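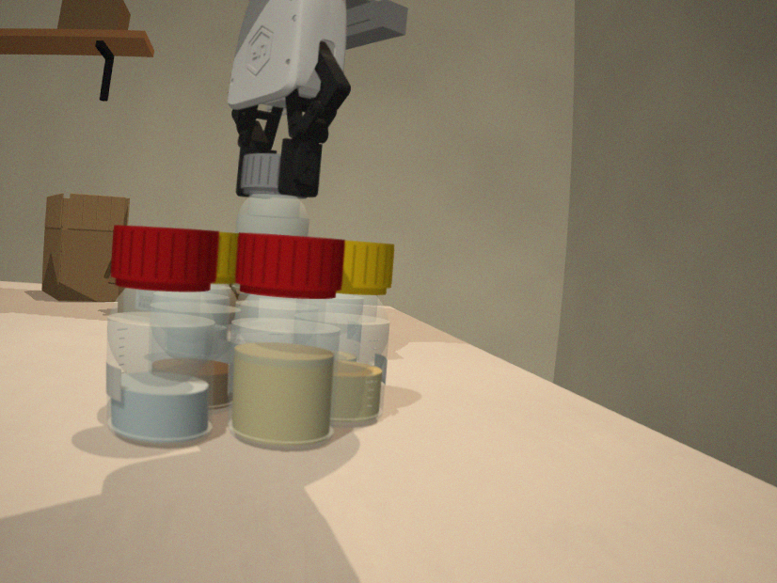 Minutes of the Architectural Review Board, Trillora Residents' Association

The Board met on April 7, 2023, in the library of the Kaijage House. Present were Muthoni Temba, presiding, Olumide Bassey, and Gion Rüegg. Firdevs Dursun recorded.

Item 1. The Board reviewed the application of Halima Temba, owner of House 172, to replace the glass wall facing the courtyard. The presiding member stated for the record that the applicant was her sister and that they had not spoken since October. She offered to step aside. Mr. Bassey noted that a quorum required three members. She remained.

Mr. Rüegg reported that the house was the last at Trillora to retain its original glazing, as drawn by the architect Keltunero. The applicant proposed a solid wall with 2 small windows.

The applicant was asked to state her reasons. She replied that their mother had sat behind that glass every evening for 12 years, and that she could still see the chair from the carport when she came home.

The presiding member asked whether the chair could be moved.

The applicant stated that she had moved it. She could still see it.

Mr. Bassey called attention to Section 4 of the covenant, under which a curtain requires no approval. The applicant said that she did not own a curtain of that length. The presiding member said that she had one, in a box, and that it was their mother's.

The application was withdrawn. The Board waived the filing fee of $200.

Item 2 was deferred. The presiding member and the applicant left the meeting at the same time, in one car.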